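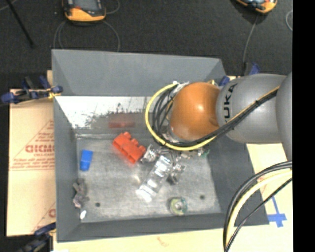 Dog profiles at the Prarnberg training hall stopped saving agility run times after the October update. The handler's name and the obstacle list save correctly, but the time field goes back to blank when the page is reloaded. Both classes are affected, beginner and open. The fault is the same on the desktop and on the hall tablet. For the test entries I needed dog names that no client uses, so I made up three: Orange, Gray Bin and KUKA. All three lost their times on reload.

Home | Tickets | Knowledge Base | My Account | Log out

Update, 2:10 p.m. - Cleared the browser cache and signed in again. No change. Export from the Cetcombe hall account works, and times are present there. Cetcombe has 2,089 runs on record and is still on the old form.

Update, 3:40 p.m. - Trí Mạc at Ninach checked the form settings. The new version expects seconds with 2 decimal places and rejects a plain whole number without an error message. Entered 38.00 for test dog Orange and the time held after reload. Entered 38 and it went blank.

Workaround: type both decimals for every run, including faults and refusals. Runs over 100 seconds save normally in this format.

Still open: 10 runs from the last beginner class need to be re-entered from the paper score sheets. Error message requested for the next release. Test dogs to be deleted before the ticket is closed.

Status: Pending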